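Notes on teleoperating two arms through a flower arranging task

Print this post | E-mail this post

I have been collecting demonstrations for a bimanual setup since March, and the task that has taught me the most is the one I expected to drop after a week. It is called Alley in our task list, for no reason I can reconstruct. The operator picks up a bundle of dried flowers, brings it over a vase, lowers the stems in and lets go. There are two vases and two bundles. The arms are driven by remote control, one leader handle per hand.

Before Alley we recorded mostly blocks and cups. Those tasks forgive a lot. A block has flat faces and the fingers square themselves against it when they close. A bundle of dried stems has no faces, its outline changes every time it is handled, and it sheds.

Grasp height

The first batch of demonstrations was mine, and most of it was discarded. I was gripping too high, just under the flower heads, where the bundle looks widest from the operator's seat. Held there, the stems splay below the fingers and miss the mouth of the vase. Bernardo Cunha took over the handles and gripped low, close to where the stems are tied, and his episodes were usable on the first afternoon.

Low has its own limit. If the fingers are below the tie, they reach the rim of the vase before the stems are properly inside. We settled on a band two finger widths tall and wrote it into the operator sheet. Raquel Henriques wanted it marked with colored tape on each bundle. I argued against that, on the grounds that a policy could learn the tape. We did not mark it.

What the wrist view is for

Operators get an overhead view and one view from each wrist. New operators drive almost entirely from overhead, which is fine until the last few inches of the descent, when the flower heads hide the rim. From that point the wrist view is the only one that shows the gap between fingers and rim. It is also the view in which the fingers take up the most room, and people need some practice before they stop looking at the fingers and look past them.

Matilde Carvalho's rule is to switch her eyes to the wrist view when the stems pass the height of the vase shoulder, and to leave them there until release. Her episodes are slower than Bernardo's and more consistent. I have kept both styles in the set.

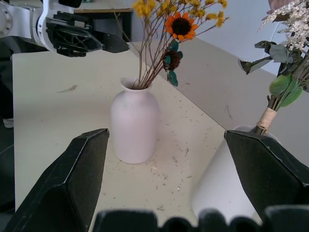
Debris

Dried plants break. After a few episodes the tabletop is speckled with brown and tan bits, and the question of whether to sweep came up early. Sweeping between every episode gives a clean background and a false one. Never sweeping means the amount of litter tracks the time of day, and if one operator always works late, litter tracks the operator too. Our present procedure is to sweep at irregular intervals and log it. The log is a text file with a plus sign for each sweep.

Bundles wear out as well. A fresh one is stiff and holds its fan shape. An old one goes slack at the tie and rotates in the grip. We retire a bundle when it turns in the fingers under its own weight, and the retired ones go in a box, from which I occasionally take one back for a deliberately difficult session.

Release

The release is where most episodes are lost. Opening both fingers quickly lets the bundle drop the last inch, and it usually lands leaning. Opening slowly drags a leaf along with one finger, and the retreat then pulls on the whole arrangement. What works is to open halfway, pause, raise the wrist straight up by a small amount, then open fully. Four motions, all short. I tried to describe this over the phone to Davoud Rostami and he asked for a recording, sensibly.

We also changed the handle mapping for this phase. The original scaling was one to one throughout. There is now a pedal that cuts translation to a third, and operators hold it down from the shoulder of the vase to the end of the retreat. Rotation is left alone. I tried scaling rotation too and everybody overcorrected.

Counts

We have recorded 532 episodes of Alley. Of these, 126 were rejected on review, most of them for a bad release and a smaller share for stems outside the rim. A further 83 are kept but flagged, meaning the bundle ended up in the vase by a route I would not want copied. Flagged episodes are left out of training for now. I may put them back in with the bad segment trimmed, once the trimming tool handles both arms on one timeline. At present it cuts them separately and they drift.

Next on the list is handing a bundle from one gripper to the other in the air. Ermelinda Seixas has made one attempt, and the bundle needed retying afterwards.

Filed under: teleoperation, demonstrations, two arms

This site uses cookies to remember your display settings. By continuing to read you accept their use.

Contact | Copyright the author, all rights reserved | Back to top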